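Zeltthorpe Round Outdoor Table
Ref. 324

Large round table for patio or terrace use. Slats radiate from a smooth central disc, with narrow gaps between them to let rainwater drain. Supplied flat in 2 cartons; assembly requires a 7 mm hex key.

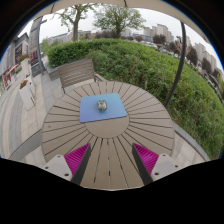 Zeltthorpe table in taupe-brown, with slatted bench behind. Mat and bench not included.

Clean with mild soapy water and a soft brush — do not use a pressure washer. Brush debris out of the gaps before covering for winter. Check all fixings each October and retighten as needed. The Wukar cover fits this size.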